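Equipment Planning for Small Automation Projects
Week 4 handout: buying the arm last

Read this before the tutorial. Bring your draft equipment list, on paper or on a laptop, with a price beside every line even if the price is a guess. Lists with blanks will be handed back.

1. Where we are up to

Last week we wrote a task statement. This week we turn it into a budget. The running case is still the Stotstead bench: one small arm, one two-finger gripper, parts moved from a fixed area on a table to an open tray. The Stotstead workshop wants it working by December and has given us a ceiling that does not stretch.

Most first drafts I marked had the arm at the top of the list, priced to the dollar, and everything else lumped under "accessories". That is the wrong order of work. The arm is the easiest item to price and usually the easiest to change. The table, the tray, the guarding, the fingers and the hours are where the money goes missing.

2. Plan in simulation first

Before you ask for a single quote, build the bench in the simulator. You need a table at the right height, a tray of the right outside size, the gripper, and any panel or fixture that takes up room. Leave out decoration. A plain wall and a plain white tabletop are enough to answer the questions that cost money:

Can the fingers get over the rim of the tray without touching it?
Is there room to approach from more than one side?
Does the camera you plan to buy see both the pick area and the tray from one position?
How much table is left once everything is on it?

The third question catches people out. A wrist camera is cheap and simple to mount, but close to the table it may show you a fingertip and one corner of the tray and very little else. If the job needs the whole tray in view, budget for a second, fixed camera and its bracket, cable and mount. Put it in the first version of the list. Adding it later means a second freight charge and another half day of set-up. 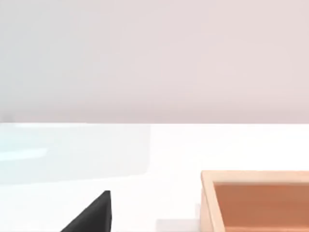 Kļaviņa wrote on the course forum that simulation hours should not be in an equipment budget at all, as they are labour and the workshop already pays for labour. Her group had left them off and come in well under the ceiling.

I take the point about which account the money comes from, and at Stotstead the two are separate. Keep the hours on your list anyway, in their own column, and do not add them to the purchase total. The person approving the purchase needs to see that a cheaper gripper with poor documentation may take twice the hours to model and set up. If the column is missing, the cheap gripper always wins.

3. The quotes

We have two quotes for the end-of-arm package. Both cover the gripper, one set of fingers and a mounting plate for our flange.

Grutolum: $2,746, freight included, cable included, spare fingertips included.
Traslow: $1,111 for the gripper, plus $600 for the mounting plate and finger set. Freight is extra and was not stated. Cable not included.

Added up, the Traslow package is $1,711 before freight and cable. The gap to Grutolum is $1,035. Your job in the tutorial is to decide how much of that gap is real.

Work through it this way. Write down everything the Grutolum price includes. Go down that list and put a Traslow figure against each item. Where there is no figure, write "ask" and leave the total open. Do not fill it with a zero. Then do the same in the other direction, in case Traslow has included something Grutolum has not.

Check the currency, the tax and how long each quote is good for. One group last year compared a price with tax against a price without it and defended the result for two weeks.

4. Things that are left off

From the drafts so far, in no special order:

Fasteners and a torque driver for the flange
Air supply, if the gripper is pneumatic (ours is electric, but three lists had a compressor on them)
Emergency stop within reach of the operator's chair, and the wiring for it
Spare fingers or fingertips
Trays. The tray is a consumable on this job. Wooden trays get knocked and go out of square, and the program assumes they are square. Order more than one.
Fixed stops or dowels to locate the tray on the table
Table levelling feet
Lighting, especially if you have any clear or glossy panel near the work. Reflections can upset a camera. Look for them in the simulator if your renderer handles them, but do not trust it fully – a rendered highlight depends on settings somebody typed in.
Freight, both ways, for anything that might be returned under warranty
Training time for the second operator

5. Contingency

Put contingency on its own line and say what it is for. "Ten per cent, general" will be struck out by whoever reads it. "Fixed camera bracket may need to be remade after install" has a chance of surviving.

Do not hide contingency by rounding up each item. It makes your quotes and your list disagree, and you will be asked about every difference.

6. Order of purchase

Buy in the order that lets you change your mind for the longest time. For Stotstead that means:

First, the table, feet and trays. They are local, cheap and needed for measuring.
Next, the gripper package, once the reach and clearance checks have been run with the real tray dimensions.
Then cameras and lighting.
Last, the arm, unless the supplier's lead time forces it forward. Get that lead time in writing now, before you settle the order.

If the lead time does force the arm forward, note it on the list and mark which of the later choices are now fixed by it. Payload and flange pattern are the usual two.

7. For the tutorial

Bring:
Your list, with purchase and hours in separate columns
Your comparison of Grutolum and Traslow, with every "ask" marked
One view from your simulated bench with the wrist camera at its pick height, and one from wherever you would put the fixed camera
A draft email to Traslow asking for the missing figures. Keep it short. Number the questions so the reply can be matched to them.

We will spend the first half on the comparison and the second half on the order of purchase. Final lists are due on Saturday at noon through the usual page. Late lists can still be marked but will not go to the workshop.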